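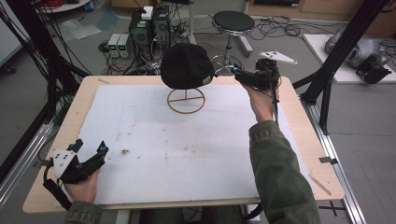

How many hand-held grippers should a small shop budget for in the first year?
Two pairs, plus spare finger pads, if more than one person will be using them.

Yanti P. wrote:
Disagree with two pairs. We bought one pair through Mavero and put the rest into mounts and a decent table. The second pair would have sat in a drawer until September.

ekrem_a wrote:
Depends how long you can wait on a repair. Our supplier takes 3 weeks to turn one around. With one pair, that is 3 weeks of paying people to do something else.

Yanti P. wrote:
Fair, but that's a supplier problem. Ask for a loaner in the contract.
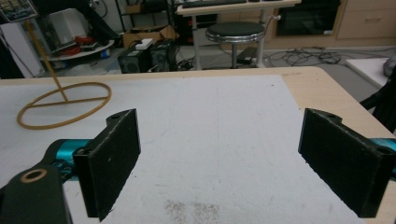

Posted by Lino Zanetti on April 2, 2020 | Equipment & Budgets

My boss wants one number for the whole setup and I don't have one. The quote from Vavden covers the grippers and two years of support. It does not cover pads, cables or shipping. What do people put down for those?

ekrem_a wrote:
Pads are the one to watch. We set aside $700 for pads and cables and used all of it. Get the pad price in writing before you sign.

Umut Uysal wrote:
I would skip the support plan. We paid for it and called twice – both times it was a loose connector.

Yanti P. wrote:
Keep the support for the first year, then drop it. Two years up front is too long when the model may change.

Lino Zanetti wrote:
They only sell it as two years. I asked.

ekrem_a wrote:
Then ask Skenach for a quote as well and show it to Vavden.

Lino Zanetti wrote:
Sent them the parts list this morning. I'll post the totals when I have both.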